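**Thread: Pitaya flowers but won't set fruit (greenhouse, self-sterile variety?)**

**kallside_grower**

Three-year-old plants, red skin type, bought as rooted cuttings under the name Lokulon. Trellis posts, 200 L tubs, night minimum 64°F. Plenty of flowers in July. All but one dropped within 8 days. I brushed each flower with its own pollen at 10 p.m. Soil pH is 6.2, EC is normal. What I'm after is the usual red type with green bract tips:
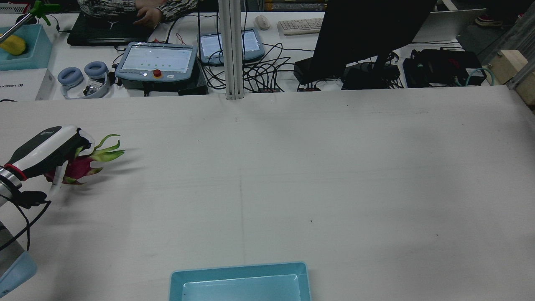 Balakrishnan Rodrigues: Sounds like self-incompatibility. A flower brushed with its own pollen will drop in about a week whatever the soil is doing. Cuttings from one mother plant are clones, so crossing between your tubs won't help either. You need pollen from a genetically different plant.

**kallside_grower**

The seller listed it as self-fertile.

**bretthorpe_glass**

Sellers list everything as self-fertile. Check the stigma position first. If it sits well above the anthers, even a self-fertile plant may need hand work. Second, check potassium. I had 381 flowers logged over two seasons and the drop rate fell once I cut nitrogen before budding.

I don't agree that it has to be a clone problem. Heat does the same thing. Above 100°F by day, pollen viability falls off and the flower aborts on the same schedule. Skin color at harvest is a separate matter. I cut a few days after full color, while the scales are still firm and green at the tips.

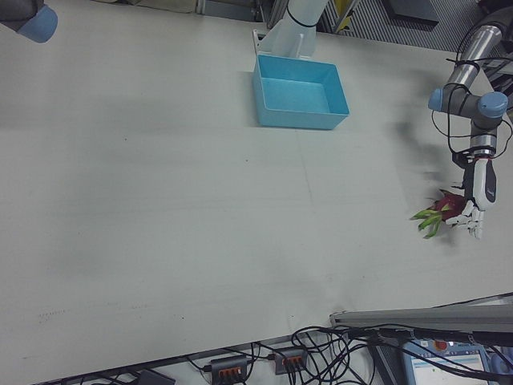

Leave them on longer and the tips yellow, the skin can split, and the sugar gain is small. Mine go to a shop in Krūmiņa that rejects anything with limp scales. Back to fruit set: log the daytime maximum at flower height before buying more plants.

**kallside_grower**

Maximum was 93°F at the top of the posts. Shade cloth is on. The one fruit that set was small. Normal shape and color for the type is this:

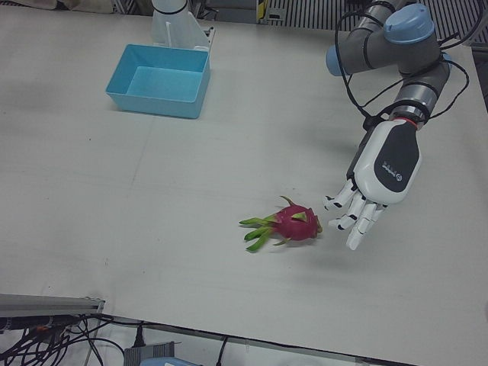
Washington Amaral: 93 won't do it. I'm with Rodrigues. Small fruit means few seeds, and few seeds means poor pollination. Get a white-flesh type, collect pollen at dusk, and dry it for 5 hours over silica gel. It keeps in the freezer if the two plants don't bloom on the same night.

**bretthorpe_glass**

Fine, 93 rules out heat. I'd still cut the nitrogen.

**kallside_grower**

Picking up a white-flesh cutting Tuesday. It won't flower this year, so does anyone ship frozen pollen?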